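Buying an arm for the breakfast counter

April 7, 2019

Killian Besson has a spreadsheet with 415 rows in it, and he is very happy to show it to you. He runs the kitchen project at Dradska, a small outfit in Lokinberg that works out how an arm might help people who find kitchens hard going: snacks onto trays, packets in and out of drawers, that sort of thing. The spreadsheet is what he spent before, during and after buying the arm.

"People ask me what the arm cost and I tell them, and then I say no, wait, ask me what the cables cost!" he says. "Ask me about the bench. Ask me about insurance. The arm is one row. It's a big row, I grant you, but it is one row."

I had come to talk about money, because a good many readers have written in to say they are putting together a first budget and don't know where to begin. Besson thinks they should begin with the worktop.

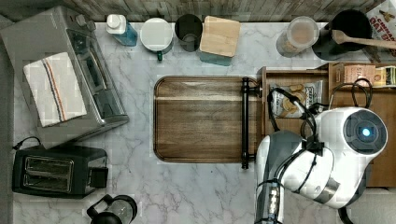

"Measure the place you mean to work in, then measure it again with everything you'd normally keep there. We very nearly ordered the next size up. Lovely machine, longer reach, and it would have spent its whole life folded up trying not to hit the wall. We marked out the reach with string and a pencil and saved ourselves a fortune. A ball of string! Best value in the whole sheet."

His colleague Quentin Joly, who looks after the software and most of the ordering, remembers it a little differently. The string was his idea, he says, and Besson wanted the bigger arm right up until the quote came in. They both laugh about this. They had quotes from five suppliers and no two were laid out the same way. One had the gripper in the price, one had it as an extra, and one didn't mention a gripper at all.

"So we made our own form," says Joly. "Arm, controller, gripper, mounting, cables, delivery, training, first year of repairs. We sent it back to all of them and asked them to fill it in. Three did it the same afternoon. That told us a lot as well, frankly."

The gripper deserves its own line, in his view, and a generous one. Fingers wear, fingers get swapped, and the fingers you want in spring may be the wrong ones by August. Dradska put aside enough for a second set before they had tried the first.

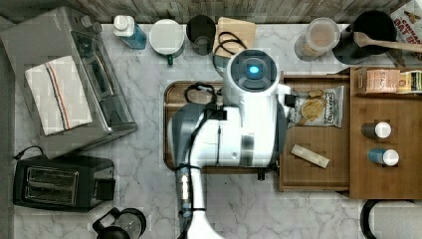
The arm at work over the serving tray, with the snack drawer pulled out.

The props are cheap by comparison, and Besson adores buying them. He keeps a fund he calls Millet, after the first thing he bought with it, and it covers crisps, tea, spice bottles, trays and whatever else ends up on the counter. It stands at 1000 euros a year. "You'd think that's too much for groceries. But packets get tired. A crisp bag that's been picked up all week is a different object from a fresh one, it goes soft, it creases in new places. If you want fair trials you need fresh bags, and you need to be able to buy the same ones again in six months."

Did they think about hiring? They did, and for a while it looked like the sensible choice. The monthly rate was fair, and Joly still recommends it to anybody who only wants to find out whether an idea has legs. What put them off was the mounting. A hired arm came with its own stand and couldn't be fixed to anything else, and they wanted theirs set up exactly where the work was.
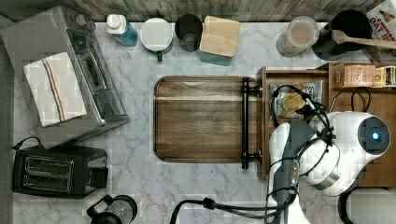 Then there is time, which Besson reckons is the part most first budgets leave out altogether. He had allowed two weeks between delivery and useful work. It took 10. Part of that was a missing connector, part was waiting for an electrician, and a good deal of it was simply the two of them learning. "I don't count it as lost, I had a marvellous time! But I was paying rent on the room through all of it, and I hadn't written that down anywhere. Put your own hours in. Put the rent in. Do it even if it makes the total look horrible."

Joly's advice is drier. Ask how long a spare part takes to arrive, and get the answer in writing. Keep a little back for cables and things to tidy them with. Find out who answers the phone once the sale is done, and ring them before you sign.

They are now planning Devow, a second counter with a second arm, and the form has grown to two pages. Besson has already bought the tray.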